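Gripper upkeep, bedroom set - February

Pics from the Wednesday service round on the Wiston hand grippers. Quick notes only, Gijs has the long version.

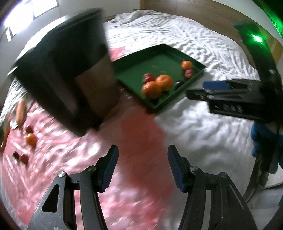

Pads first, always. Wipe, check the edges for lifting, swap the pair if one is going. Never just one side, the grip pulls off center and you chase it all day.

Pivot screws: snug, not tight. Fingers should swing free with no wobble. Mariann does hers every 300 grasps, I get to 4 sessions and then rememeber.

Cable next. Leave slack at the wrist, no tape on the bend. Capucine's went at 1,000 cycles and it was the bend again.

Fruit is hard on pads, juice gets in the texture. Warm water, soft brush, let it dry overnite.

Spare screws in the Kerekes drawer. Write down what you take pls.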